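제품 > 데이터 수집 장비 > 플루몬(Plumon) 시연 기록 스테이션

2021년 6월 | 글: 에일리스 에이넌(Eirlys Eynon), 아수마르(Asumar) 제품 문서 담당

플루몬 시연 기록 스테이션

플루몬은 양팔 로봇에게 일을 가르칠 때 쓰는 시연 기록 장비입니다. 사람이 로봇을 원격으로 움직여 작업을 해 보이면, 플루몬은 그동안의 관절 값과 손가락 값, 카메라 영상, 조작자의 입력을 같은 시계에 맞춰 한 묶음으로 저장합니다. 이 묶음을 저희는 에피소드라고 부릅니다. 드라마와 달리 다음 회가 궁금해지는 일은 별로 없습니다. 다음 회도 봉지를 엽니다.

로봇은 포함되어 있지 않습니다. 문의 메일의 상당수가 이 한 줄을 읽지 않고 오기 때문에 앞쪽에 적어 둡니다. 학습 모델도 포함되어 있지 않습니다. 플루몬이 하는 일은 기록이고, 그 기록으로 무엇을 학습시킬지는 구매하신 분이 정하시면 됩니다.

상자 안에 들어 있는 것

기록 본체 한 대, 조작자용 장갑 한 쌍, 발판 스위치 하나, 비상 정지 버튼 하나, 동기화 케이블 한 벌, 케이블 정리용 벨크로 띠, 그리고 인쇄된 설명서가 들어 있습니다. 설명서를 종이로 드리는 것은 취향의 문제입니다. 두 손에 장갑을 낀 사람이 화면을 넘기려고 코를 쓰는 모습을 여러 번 본 뒤로 생긴 취향입니다.

전원 어댑터는 본체용과 장갑 충전용이 따로 있고 단자 모양이 다릅니다. 초기 생산분은 모양이 같았습니다. 그 시절 이야기는 보증 조항에 짧게 나옵니다.

작업대는 별매입니다. 저희가 권하는 것은 스키크베리(Skikberg) 작업대로, 상판이 무광이고 높이를 손잡이로 조절합니다. 이미 쓰시는 책상이 있다면 그것으로도 충분합니다. 다만 바퀴가 달린 책상은 말리고 싶습니다. 로봇이 물건을 밀 때마다 책상이 조금씩 뒤로 물러나고, 모델은 책상이 물러나는 세계를 성실하게 배웁니다.

기록 방식

발판을 한 번 밟으면 기록이 시작되고, 다시 밟으면 끝납니다. 길게 밟으면 방금 찍은 에피소드에 실패 표시가 붙습니다. 삭제는 발로 할 수 없습니다. 삭제까지 발로 할 수 있던 시험판에서는 다리를 꼬는 습관이 있는 조작자가 오전 작업분을 통째로 지웠고, 그 조작자가 이 글을 쓰고 있습니다.

실패한 에피소드도 기본 설정에서는 보관됩니다. 물건을 놓쳤다가 다시 잡는 장면은 깔끔하게 성공한 장면보다 쓸모가 있을 때가 많습니다. 현장의 로봇은 물건을 놓치게 마련이고, 그다음에 무엇을 해야 하는지 본 적이 없는 모델은 빈손으로 정성껏 나머지 동작을 이어 갑니다. 보는 사람은 마음이 좋지 않습니다.

각 에피소드에는 다음 항목이 함께 저장됩니다.

작업 이름과 작업 지시문
조작자 식별 번호
물건 세트 번호
시작 배치 번호
성공, 실패, 부분 성공 표시
자유 메모

자유 메모는 말 그대로 자유입니다. 저희 사내 기록에서 가장 흔한 메모는 “봉지”이고, 그다음으로 흔한 메모는 “봉지 또”입니다. 검색이 가능하니 조금 더 성의 있게 쓰시기를 권합니다.

오언(Owen) 검수 프로그램

기록 본체에는 오언이라는 검수 프로그램이 함께 설치되어 있습니다. 오언은 에피소드가 끝날 때마다 빠진 프레임이 있는지, 센서 값이 멈춘 구간이 있는지, 시작과 끝에 쓸데없이 가만히 있는 구간이 긴지를 살핍니다. 문제가 있으면 노란 줄로 알려 줍니다. 심각하면 빨간 줄입니다. 초록 줄은 없습니다. 잘된 에피소드에 대해서는 아무 말도 하지 않는데, 개발팀 말로는 화면을 깔끔하게 하려는 의도였다고 합니다. 어떤 조작자들은 이것을 성격으로 받아들입니다.

오언이 판단하지 못하는 것도 적어 두겠습니다. 오언은 작업이 성공했는지 모릅니다. 물건이 봉지에 들어갔는지, 봉지 옆에 얌전히 놓였는지 구분하지 않습니다. 그 표시는 사람이 합니다. 자동 판정 기능을 묻는 분이 많은데, 그 기능이 믿을 만하게 되려면 먼저 사람이 표시한 에피소드가 잔뜩 있어야 합니다. 말하자면 순번표를 뽑고 기다리는 중입니다.

머뭇거림 검사는 기준을 바꿀 수 있습니다. 기본값은 2초입니다. 손이 그보다 오래 멈춰 있으면 노란 줄이 뜹니다. 천이나 봉지처럼 잡을 곳을 고민해야 하는 물건에서는 이 기준을 늘려 두는 편이 낫습니다. 조작자가 생각을 했다는 이유로 야단을 맞는 환경에서는 아무렇게나 집는 데이터가 모입니다.

얼마나 모아야 합니까

가장 자주 받는 질문이고, 저희가 가장 시원하게 답하지 못하는 질문입니다. 대신 저희 사내 수집 과제 하나의 숫자를 그대로 공개합니다. 과제 내용은 책상 위의 작은 물건을 봉지에 넣고 꺼내는 것이었습니다. 목표는 에피소드 2,000개였고 조작자는 15명이 교대로 들어왔습니다. 마지막 검수에서 134개가 빠졌습니다.

빠진 것들의 사유는 대체로 싱겁습니다. 물건 세트 번호를 바꾸지 않고 물건만 바꾼 경우, 조작자의 소매가 카메라를 가린 경우, 발판을 밟은 줄 알고 한참 열연한 다음에 그제야 기록을 시작한 경우 등입니다. 마지막 경우는 화면에 물건이 다 정리된 책상과 만족스럽게 내려가는 손만 남습니다. 보관해 두고 싶을 만큼 평화로운 영상이지만 배울 것은 없습니다.

이 숫자를 목표치로 삼지는 마십시오. 딱딱한 상자를 한 자리에서 옆자리로 옮기는 일이라면 훨씬 적게 모아도 모델이 흉내를 냅니다. 비닐이 끼면 이야기가 달라집니다.

봉지에 대하여

수집 책임자 음와나하와 음와칼링가(Mwanahawa Mwakalinga)는 새로 온 조작자에게 봉지부터 시킵니다. 컵이나 블록으로 시작하면 자신감이 붙고, 그 자신감은 봉지 앞에서 전부 반납하게 되니 처음부터 없이 지내는 편이 빠르다는 지론입니다. 교육 자료에는 좀 더 점잖은 문장으로 적혀 있습니다.

봉지는 잡을 때마다 모양이 바뀝니다. 반짝여서 깊이 카메라가 엉뚱한 거리를 내놓고, 안에 든 물건은 보였다 가려졌다 합니다. 한 손으로 입구를 벌리면 반대쪽이 닫히고, 두 손으로 벌리면 물건을 넣을 손이 모자랍니다. 사람은 이 문제를 입이나 무릎으로 해결하는 경우가 많은데 저희가 지원하는 로봇에는 둘 다 마땅치 않습니다.

그래서 봉지 과제의 시작 배치는 여러 단계로 나눕니다. 입구가 벌어져 서 있는 상태, 한쪽으로 쓰러진 상태, 납작하게 접힌 상태, 다른 봉지와 겹쳐 있는 상태로 갑니다. 처음부터 납작한 것을 주면 조작자는 봉지 입구를 찾는 데 하루를 다 쓰고, 모델은 봉지를 문지르는 법만 배웁니다. 문지르는 솜씨는 꽤 좋아집니다.

봉지는 자주 갈아 주십시오. 같은 봉지를 오래 쓰면 주름이 길들어서 입구가 저절로 벌어집니다. 조작자들은 이런 봉지를 귀신같이 알아보고 아껴 씁니다. 서랍 깊숙한 곳에서 길든 봉지가 발견되면 조용히 수거하시면 됩니다. 색과 두께도 섞어 두시고, 봉지만 달랑 놓기보다 과제와 상관없는 물건을 하나쯤 곁에 두십시오. 집어야 할 것과 그냥 둬야 할 것을 가리는 법도 어디선가는 배워야 하니까요.
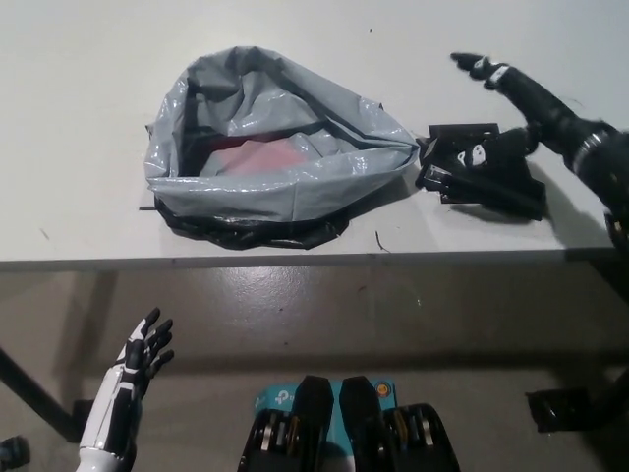
양손을 어떻게 나눠 쓸지는 조작자마다 버릇이 다르고, 그 버릇은 데이터에 고스란히 남습니다. 어떤 사람은 한 손이 일하는 동안 다른 손을 멀찍이 내려 두고, 어떤 사람은 두 손을 늘 같이 움직입니다. 어느 쪽이든 괜찮지만 작업 지시문에는 정해 두시는 편이 좋습니다. 쉬는 손의 자세가 제각각이면 모델은 쉬는 손에 깊은 뜻이 있다고 믿고 그 뜻을 재현하려 듭니다. 저희 과제에서는 시작할 때 두 손의 위치를 배치표에 적어 놓고 맞춘 다음 발판을 밟습니다.

배치표는 플루몬 화면에서 반투명하게 겹쳐 볼 수 있습니다. 지난번 시작 장면을 흐리게 띄워 놓고 물건을 그 위에 맞추는 식입니다. 매번 똑같이 맞추라는 기능은 아니고, 얼마나 다르게 놓을지를 알고 놓으라는 기능입니다. 사람에게 “아무렇게나 놓으세요”라고 하면 놀라울 만큼 가운데에만 놓습니다. 그래서 배치 추첨 기능을 따로 넣었습니다. 버튼을 누르면 물건마다 자리와 방향을 정해 줍니다. 추첨 결과가 마음에 안 든다고 다시 누르는 횟수도 기록됩니다.

상판 청소에 관해서도 묻는 분이 계십니다. 먼지나 실밥 정도는 그대로 두셔도 됩니다. 로봇이 나중에 일할 책상이 수술실처럼 깨끗할 리 없습니다. 다만 테이프로 표시한 기준점은 지워지지 않게 해 주십시오. 청소를 너무 열심히 해서 기준점이 사라진 일이 있었고, 다시 보정하는 데 오후가 들었습니다.

설치와 보정

설치는 두 사람이 하시는 것이 좋습니다. 혼자서도 가능하지만, 비상 정지 버튼을 누를 사람이 장갑을 끼고 있으면 버튼의 의미가 옅어집니다.

1. 본체를 작업대 옆에 놓고 동기화 케이블을 로봇 제어기에 연결합니다. 케이블은 양쪽 단자가 똑같이 생겼고 방향이 있습니다. 화살표가 로봇을 향합니다.
2. 카메라 입력을 확인합니다. 머리 카메라는 필수이고 손목 카메라는 선택입니다.
3. 장갑을 끼고 손을 편 자세, 주먹 쥔 자세, 엄지와 검지를 붙인 자세를 차례로 저장합니다. 조작자가 바뀌면 다시 합니다. 손 크기가 비슷하다고 건너뛰지 마십시오.
4. 로봇 손가락을 작업대 기준점에 가볍게 대고 화면의 값을 저장합니다.
5. 시험 에피소드를 하나 찍고 오언을 돌립니다. 아무 말이 없으면 된 것입니다.

보정은 하루를 시작할 때 한 번, 로봇이나 작업대를 건드렸을 때마다 한 번씩 합니다. “건드린 것 같기도 하다”는 건드린 것으로 칩니다.

안전

조작 중에는 로봇 팔이 닿는 범위 안에 사람이 들어가지 않습니다. 물건을 다시 놓을 때는 발판으로 기록을 끝내고 로봇을 대기 상태로 바꾼 다음 손을 넣으십시오. 대기 상태에서는 장갑 입력이 로봇에 전달되지 않습니다. 장갑을 낀 채 옆 사람에게 손짓으로 설명하는 버릇이 있는 분은 이 기능에 특히 감사하게 됩니다.

비상 정지 버튼은 손을 뻗어 닿는 곳에 두고, 위에 컵을 올려 두지 않습니다. 설명서 초판에는 없던 문장입니다.

조작자의 피로

장갑을 끼고 하는 작업은 보기보다 지칩니다. 팔을 들고 있는 시간이 길고, 촉감 없이 눈으로만 집어야 해서 눈도 쉬이 마릅니다. 플루몬에는 휴식 알림이 있으며 끌 수 있습니다. 끄지 마십시오. 지친 조작자의 에피소드는 겉으로 성공이어도 동작이 거칠고, 학습한 로봇까지 퇴근 직전 같은 몸짓을 하게 됩니다.

수집 순서를 섞는 것도 도움이 됩니다. 같은 작업만 오래 이어서 하면 속도는 빨라지는데 동작이 한 가지로 굳습니다. 저희는 봉지 과제 사이에 뚜껑 닫기나 천 펴기를 끼워 넣습니다. 천 펴기를 휴식이라고 부르는 사람이 생기면 교육이 잘된 것으로 봅니다.

내보내기와 저장

에피소드는 내장 저장 장치에 쌓이고, 외부 저장 장치나 사내 서버로 내보낼 수 있습니다. 영상은 압축본과 원본 중에서 고르고, 관절 값과 입력 값은 언제나 원본으로 나갑니다. 폴더 구조는 작업 이름, 날짜, 조작자 순서입니다. 작업 이름에 “최종”, “진짜최종” 같은 말을 넣는 것은 막아 두지 않았습니다. 막으려는 시도가 있었으나 개발팀 내부의 반대가 컸습니다.

영상에 사람 얼굴이 들어갈 수 있는 공간이라면 내보내기 전에 가림 처리를 켜십시오. 얼굴 가림은 본체 안에서 처리되고, 원본 보관 여부는 관리자 설정에서 정합니다.

호환

관절 값을 실시간으로 내보내고 외부 명령을 받을 수 있는 양팔 로봇이면 대체로 연결됩니다. 손은 집게형과 다지형 모두 지원하며, 다지형은 손가락별 대응표를 한 번 만들어야 합니다. 대응표를 만들 때 엄지가 어느 것인지 애매한 손이 있습니다. 제조사에 물어보시고, 제조사도 모르면 가장 자주 혼자 움직이는 손가락을 엄지로 두십시오.

이동형 하체가 있는 로봇은 하체를 고정한 상태에서만 지원합니다. 걸어 다니며 수집하는 기능을 기다리는 분들의 메일은 잘 받아 두었습니다.

보증과 수리

본체는 구입 후 무상 보증 기간이 적용되고, 장갑은 소모품으로 분류됩니다. 장갑 안감은 따로 구매하실 수 있으며 세탁기에 넣으셔도 됩니다. 겉장갑은 안 됩니다. 이것도 초판에는 없던 문장입니다. 초기 생산분에서 본체용 어댑터를 장갑에 꽂아 생긴 고장은 무상으로 교환해 드리고 있으니 부끄러워하지 말고 연락 주십시오. 저희도 꽂아 봤습니다.

주문

플루몬은 주문을 받은 뒤 조립합니다. 견적을 요청하실 때 로봇의 종류, 손의 형태, 카메라 수, 수집하려는 작업을 함께 적어 주시면 답이 빨라집니다. 작업란에 “집안일 전부”라고 적으신 경우에는 담당자가 전화를 드립니다. 스키크베리 작업대를 함께 주문하시면 기준점을 미리 표시해서 보내 드리고, 시험용 물건 세트도 같이 들어갑니다. 세트에는 봉지가 넉넉히 들어 있으며 길든 것은 없습니다.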